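Kitchen Drawers and Counter: Gallery

Posted February 14, 2023

Project: Llorente apartment, small kitchen

The Llorente kitchen has one run of counter, 9 feet long, and five drawers. Before we ordered anything we emptied every drawer and sorted the contents by how often they get used. Things used every day went back first. The rest waited in boxes in the hall until we knew how much room was left.

Most of the organizers are plain plastic trays. Frosted plastic hides crumbs and scratches better than clear, and you can still tell which tray is full. Trays with ribs along the inside wall are useful for small packets and lids, which otherwise slide down flat and get lost under each other.
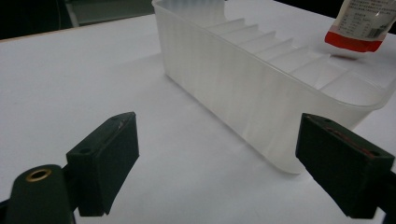 Measure the inside of the drawer, not the front. Rounded corners on a tray take away a little usable space at each end, so long utensils may need the next size up. Check the height too. A tall tray can catch on the frame when the drawer closes.

Bottles and sauces stay out of the drawers. They go on the counter while we check dates, then to the shelf next to the stove, with labels facing forward.

The full job came to $924, including shelf liner and two Jumberg racks for the pantry. The pantry itself will be done in March and will get its own page.

More galleries: Gomis laundry room | Idateo office closet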